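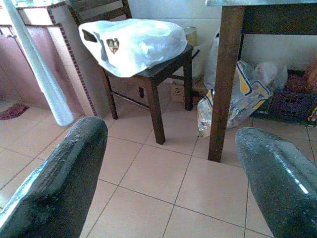 The chair by the counter, with a bag on it.

The chair is the first thing she apologizes for, and then she takes the apology back.

"It's the landing chair," she says. "Every kitchen has one. If yours doesn't, then you've got a landing floor."

A white plastic shopping bag is slumped over the seat with one side hanging off. I ask what's in it. She gives it the look you'd give a guest whose name you've forgotten and says she will get to it.

She has spent 7 years as a kitchen organizer, the last few of them under the name Trulness, which came out of a misspelled email and stuck. People pay her to come over and tell them where the colander should live. Her own kitchen is small and tiled, on a side street in Eshun, and she had agreed to talk to me there on the condition that I didn't expect it to look like her business cards.

It doesn't, particularly. The floor is big square tile in a color she calls "band-aid." The cabinet fronts under the counter are tiled too, in pink, and came with the place. She hated them for a year. Then she discovered you could wipe tomato sauce off them with your sleeve.

"I'm not recommending that to clients," she says. "I'm telling you what happened."

We sat down to talk about groceries, which she thinks is the great neglected subject of her profession. There are shelves of books about getting rid of things. She can't think of one about the ten minutes after you walk in the door with your arms full.

"All the advice starts after the bags are empty," she says. "You've got your spice drawer, you've got your labels, fine. But how did the stuff get in the drawer? Somebody stood there in a coat with a melting thing in one hand. That's where kitchens go wrong. It's the coat stage."

She is a strong believer in the coat stage. When she visits a new client she asks them to come in from outside carrying whatever they'd normally carry, and she stands in the corner and keeps quiet. Some people put their bags on the stove. One man set his on top of the trash can, which had a swinging lid, and both of them watched it go.

"I didn't say a word," she says. "I wrote down 'needs a chair.'"

Her theory of the chair is not complicated. A counter is too useful to put bags on, so bags on a counter stay until they're in the way, and then they get shoved against the wall, where they stay for good. The floor is too low and you'll resent it. A chair is the right height for somebody who is tired. It also holds only so much, and when it's full you have to deal with what's there before you bring in any more. She likes a hard seat with no cushion. Hers is dark brown wood with skinny square legs and rails between them, and she bought it from Inditwood, the secondhand furniture barn out past the bus depot, as one of a pair.

I ask about the other one.

"Lent it out," she says. "I have an idea where it is. We don't discuss it."

Inditwood wanted 80 for the two and she paid 80 for the two, since she is bad at haggling and worse at carrying chairs back to the place they came from. The seat is wide enough for one overstuffed bag or two modest ones. She has tested this more than she'd like to admit.

And does anyone sit in it?

"Somebody did once, at a party. It felt like watching a person sit in the sink."

Then there are the bags themselves, on which her position has softened. She used to tell people to throw out every plastic bag in the house, on the spot, with her watching. She doesn't do that now. For one client she emptied the cupboard under the sink and counted 672 of them, folded into triangles, and the woman told her she found the folding restful. After that it seemed rude to bring it up.

"What was I going to say? She was happy. Her cupboard was a brick of plastic, but she was happy, and it was a very tidy brick." They settled on 600. The woman chose which ones had to go and it took her all Thursday.

In her own house the rule is that a bag with good handles gets another trip. She points at the cut-out ones on the bag in front of us: an oval and, next to it, a heart. She has opinions about the heart. It's a nice thought, she says, but you can't get a whole hand through a heart, and if you hook two fingers in and walk six blocks you'll learn something about romance.

She gets most of her groceries at Plokach, the discount market at the bottom of the hill. She shops there without a list, and when I raise an eyebrow she raises one back.

"A list is for people who trust the store," she says. "I go in and see what they've got. Then I come home with three kinds of noodles and no milk. But I know where the noodles go. I know exactly where they go."

That is more or less what she sells, she says. Clients call her wanting to become different people, the kind who decant. She tries to talk them down early. She'd sooner find out where they already drop things and put something sensible under the spot. If the mail lands on the microwave, the microwave gets a tray. If the keys end up in the fruit bowl, she suggests they stop buying fruit for the bowl and admit what it is.

There was a stretch in July when she lost two jobs over this. Both clients wanted matching jars. She told them she'd be glad to order the jars, and that the flour would still be sitting next to them in its paper sack by the end of summer. One of them has since called back. She won't say how the flour turned out, on grounds of professional discretion, but she smiles for quite a long time.

Does she ever get tired of thinking about it? She says her trouble is with other people's kitchens when she's there as a guest. She has to sit facing away from the cabinets. At one dinner she excused herself to use the bathroom and was found rearranging the pot lids. The hosts took it well. They did ask her to do the pantry, too, and she'd had a glass of wine, so she sent them an invoice.

I ask what she'd tell someone who has just come in, right now, reading this on a phone with the bags still hanging off one wrist.

"Put the phone down, for a start," she says. "Cold things first. Then take your coat off. People do it the other way around, and then they sit, and if you sit you've lost. Everything else can wait on the chair."

How long can it wait?

She considers this with what looks like real scholarly care.

"Overnight is fine. Two nights, you should move one thing, so you and the bag both know you're still in charge. After that I'd want to have a conversation."

And this one? How long has this one been here?

She gets up and fills the kettle. She would like to know if I take sugar, and whether I've got any more questions about jars.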